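Laundry and delicates: your questions answered
June
By Orathai Rojanasak

Since we opened the shared laundry room at Wiltirstead, I have been stopped on the stairs, in the post room and once halfway through a sandwich by people wanting to know what they can and can't put through the machines. I love that you ask! It does seem kinder to everybody to write it all down in one place, though, so here we are. If your question isn't covered, pop a note through the door of flat 5 and I'll add it next time I have a quiet evening.

When is the laundry room open?

Seven in the morning until nine at night, every day except Friday, when it shuts at six so the floor can be mopped and the filters cleaned. Please don't start a long cotton wash at half past five on a Friday and hope for the best. We have all tried it, myself included, and I had to leave my towels in there overnight and felt very sheepish about it.

How do I book a machine?

On the sheet by the door, in pen. Put your flat number and the time you'll be finished, as well as the time you start. If you're more than ten minutes late coming back, the next person is allowed to lift your washing out and put it on the folding shelf, and please don't be cross with them if they do.

Do I really need a mesh bag for my bras and tights?

I would say yes, and I say it as somebody who spent years thinking they were a fuss over nothing. A bra hook will catch on anything it meets, and tights have a way of tying themselves round a shirt sleeve so tightly that you need a cup of tea before you can face undoing them. Do the hooks up first, put two or three things in each bag and no more, and close the zip all the way if it has one. An overstuffed bag just comes out as a damp ball, with the soap still sitting in the middle of it. 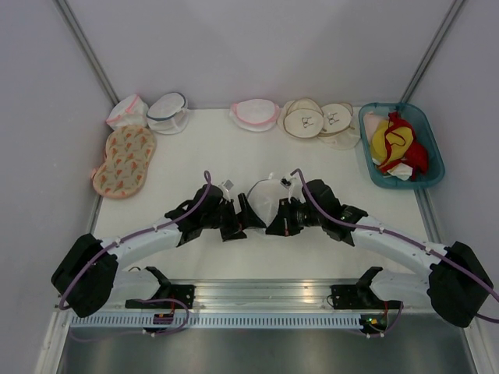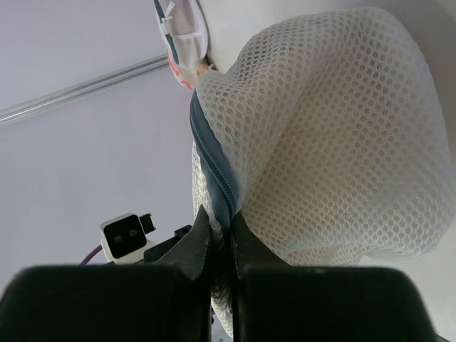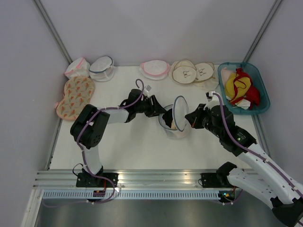
What size of bag should I buy?

If you're only getting one, get a medium, roughly big enough to lay a folded jumper inside. The little ones are good for socks (especially baby socks, which vanish like nothing else on earth) and the very large ones are best kept for a single big thing such as a cot blanket or a chunky cardigan. Look for fine netting for anything with lace or thin straps, as those can poke through wider holes and get pulled.

Can wool go in at all?

It can, on the wool setting, cold, with a liquid made for wool. Kerstin Voß from the second floor has knitted all her life and washes everything this way, and her jumpers look better than my new ones. Her advice is to turn them inside out, keep the spin low, and never, ever hang them up wet. Lay them flat on a towel, pat them back into shape and then leave them alone, even if it takes two days.

How much soap should I use?

Much less than you think! Our water is soft, and most of the complaints I get about stiff towels and itchy pillowcases come down to too much powder. Try half of what you use now for a fortnight and see how you get on. If you still see suds at the final rinse, go down a bit more.

What about fabric softener?

I'd rather you left it out of the shared machines. It leaves a film in the drawer, it makes towels worse at being towels, and a couple of our neighbours have skin that flares up with the scented sort. A splash of white vinegar in the softener drawer does a nice job and you won't smell it once things are dry.

Can I use the tumble dryer for sportswear?

Please hang it up instead. Anything stretchy goes baggy with heat, and that includes the elastic in your pants and the straps of your swimming things. The rack behind the door is for everybody, and there's a second one folded up beside the Korwood cupboard which people tend to forget about.

Something of mine has gone missing. Where should I look?

Start with the rubber seal of the machine, running your finger right round the fold. Then try the dryer, inside any duvet cover you washed on the same day, and lastly the odds-and-ends box under the window. I empty the box at the end of every month and take what's left to the Boateng charity shop, so do have a rummage before then. There's a very smart green glove in it at the moment, left hand, if that rings a bell with anyone.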